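연습용 챈터 리드 비교 후기: Lonatex와 Ulico

저는 백파이프를 배운 지 3년쯤 되는 사람입니다. 한국어는 제 모국어가 아니어서 표현이 조금 어색할 수 있습니다. 그래도 한국어로 된 리드 후기가 많지 않아서, 제가 사용한 경험을 정리해 보았습니다.

지난 2월에 합주단의 연습 시간이 늘어나면서 집에서도 연습 챈터를 더 오래 불게 되었습니다. 그때까지 쓰던 리드는 높은 A 음이 자꾸 약해졌습니다. 그래서 Lonatex의 플라스틱 리드와 Ulico의 플라스틱 리드를 하나씩 주문했습니다. 두 제품 모두 제 돈으로 구입하였습니다.

사용한 환경

챈터는 Horrocks의 긴 모델입니다. 구멍 간격이 조금 넓은 편이고, 손이 작은 저에게는 처음에 힘들었지만 지금은 익숙합니다. 조율은 휴대전화 앱으로 확인하였습니다. 방 안의 온도는 따로 재지 않았으니 음정에 대한 이야기는 참고로만 읽어 주십시오.

Lonatex 리드

첫 느낌은 부드럽다는 것이었습니다. 숨을 세게 넣지 않아도 낮은 G부터 소리가 바로 나옵니다. 소리는 작은 편이고, 아파트에서 저녁에 불기에 적당합니다. 다만 D 음이 조금 높게 나와서 구멍에 테이프를 얇게 붙여야 했습니다. 테이프를 붙인 뒤에는 앱의 바늘이 거의 가운데에 왔습니다.

장식음을 빠르게 넣을 때 반응이 아주 좋습니다. 저는 털루어를 아직 잘 못하는데, 이 리드로 불면 어느 손가락이 늦는지 분명히 들립니다. 기분이 좋은 일은 아니지만 연습에는 도움이 됩니다.

Ulico 리드

이쪽은 더 단단합니다. 처음 며칠은 입술이 빨리 피곤해져서 한 곡을 끝까지 불기 어려웠습니다. 설명서에는 날 부분을 손가락으로 가볍게 눌러 주라고 쓰여 있었고, 그대로 하니까 조금 편해졌습니다. 음정은 Lonatex보다 고릅니다. 테이프가 전혀 필요하지 않았습니다.

소리는 더 크고 밝습니다. 합주단에서 여러 사람이 함께 챈터를 불 때는 제 소리를 듣기가 쉬웠습니다. 집에서는 문을 닫고 불었습니다.

한 가지 불만은 실을 감은 부분입니다. 제 챈터에는 헐거워서 왁스 먹인 실을 더 감아야 했습니다. 다른 회사의 챈터에서는 괜찮을지도 모르겠습니다.

보관과 관리

두 리드 모두 Prenis의 작은 케이스에 넣어서 보관합니다. 뚜껑이 단단히 닫히지만 가방 안에서 한 번 열린 적이 있습니다. 불고 나서는 리드를 빼고 챈터 안을 천으로 닦습니다. 저는 이것을 게을리해서 예전 리드에 냄새가 난 적이 있습니다.

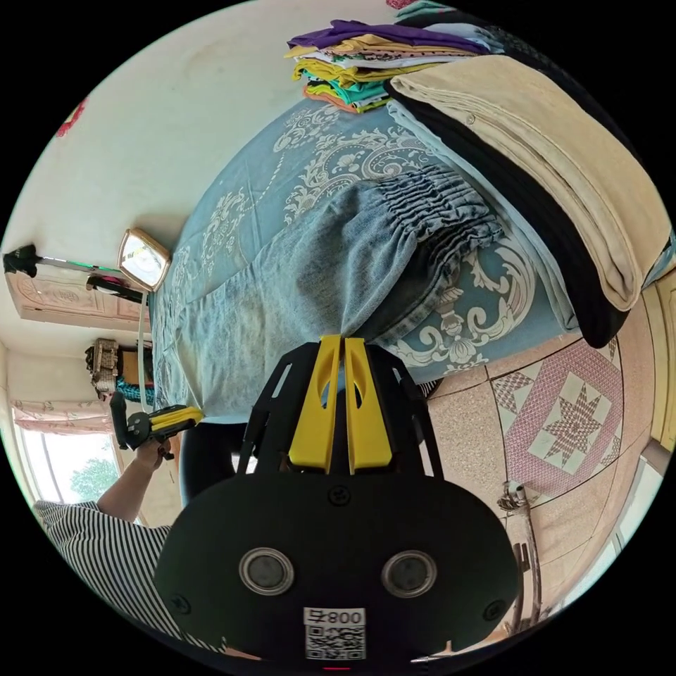
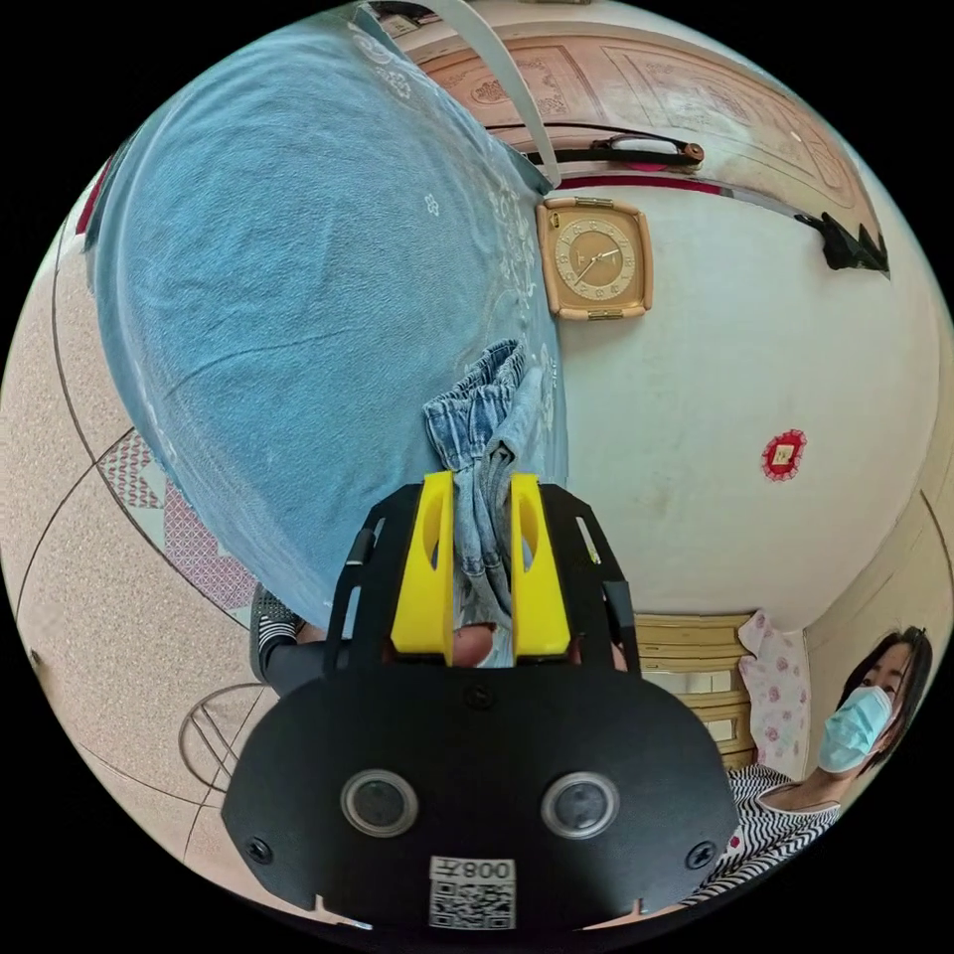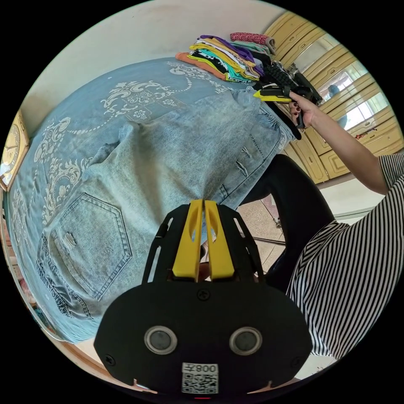

기록해 둔 숫자

저는 연습할 때마다 분을 적어 두는 습관이 있습니다. 지금까지 Lonatex로 약 800분, Ulico로 323분을 불었습니다. 시간이 서로 다르기 때문에 수명을 공평하게 비교할 수는 없습니다. Lonatex는 소리가 처음보다 조금 더 밝아진 것 같고, Ulico는 변화를 느끼지 못했습니다.

누구에게 맞을까요

처음 배우는 분이나 이웃이 신경 쓰이는 분께는 Lonatex를 권합니다. 테이프로 조율하는 방법만 선생님께 한 번 배우시면 됩니다. 이미 숨이 안정되어 있고 합주 연습이 많은 분은 Ulico가 더 만족스러울 것입니다.

저는 평소에 Lonatex를 꽂아 두고, 합주 전날에만 Ulico로 바꿉니다. 바꾼 날은 첫 곡이 항상 조금 거칠어서 쉬운 행진곡부터 시작합니다.

점수: Lonatex 별 네 개, Ulico 별 네 개. 실 문제가 없었다면 Ulico에 반 개를 더 주었을 것입니다.

작성일: 2021년 5월 15일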